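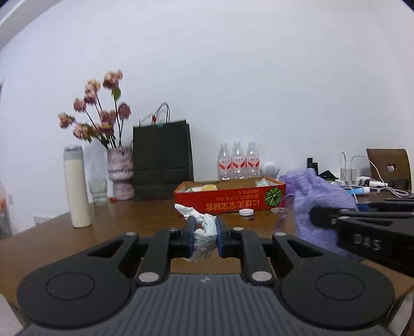
Tissue is the part of a gift box that always goes wrong, a retail customer told Climeck in October: too much of it and the lid lifts, too little and the knitted item slides to one end before it reaches the store.

Fri 11 November
By Climeck Press Office

CLIMECK REVISES PACKING SPECIFICATION FOR SMALL KNITTED GOODS

KIRKMONT — Climeck, a supplier of packing materials and contract packing to small retailers, has issued a revised specification for soft knitted goods shipped in shallow cardboard boxes. The specification covers knitted pouches, small bags and folded cloths. It takes effect immediately for new orders and replaces the general soft-goods sheet.

The previous sheet treated all soft goods as one category. Knitted items behave differently from woven ones in a shallow box. A ribbed knit compresses under the lid and recovers when the lid is removed, and a gathered top adds height at one end only. Cords and ties add a further problem: left free, they work their way to the edge of the box and are caught when it is closed.

Under the revised specification, each item is laid flat with the gathered end toward the short side of the box. Any cord is coiled once and placed under the item. Where an order includes an outer bag of thin film, the bag is packed separately beneath the tissue. It is no longer wrapped around the knit, where crinkled film was found to leave marks on lighter shades such as lavender and cream.

White tissue is supplied in single sheets and is to be loosely crumpled by hand before placement. Flat-folded tissue is no longer accepted as fill. Crumpled tissue holds its volume in the corners and can be taken out and reset if the lid does not seat. One sheet is allowed per box, with a second permitted only where the item occupies less than half of the base. Twisted ends are turned down so that they do not stand above the side walls.

The red shallow box remains the standard for seasonal orders. Its internal length is 276 mm and its internal width 195 mm. Board weight and closure are unchanged, and existing stock may be used with the new specification. Boxes are to be opened fully and their corners squared before any fill is added. Customers who print on the lid do not need to submit new artwork.

Climeck tested the procedure at its Kirkmont packing room in October. A total of 521 boxes were packed with knitted pouches supplied by Vaněk and sent by Transide on a return route. On arrival, 29 boxes showed movement of the contents. Most of these had been packed with the cord above the item, and the wording on cord placement was changed before release. No change was made to the tissue allowance.

The movement check is carried out on receipt. The lid is removed with the box level, and the item is compared with its packed position. If either end has shifted against a side wall, the box is recorded as moved. Tissue is then lifted out and the knit inspected for flattening along the ribs — a light crease across the gathered section is acceptable if it relaxes when the item is lifted by its top.

Retail customers with orders in progress may stay on the earlier sheet until those orders are complete. Mixed orders, in which knitted and woven items share a box, are outside the scope of the specification and will continue to be quoted individually. Items with rigid handles or metal closures are also excluded.

The specification is provided as a two-page sheet with each order confirmation. Sample packs contain one red box, flat, and a set of white tissue sheets. Knitted items are not included in sample packs. Requests should state the finished height of the item at its thickest point, measured uncompressed.

Vaněk pouches packed to the new specification will be available through Climeck's regular order form. Transide collection times from Kirkmont are unchanged.

Contact: Climeck Press Office, Kirkmont | © Climeck. All rights reserved. | Back to top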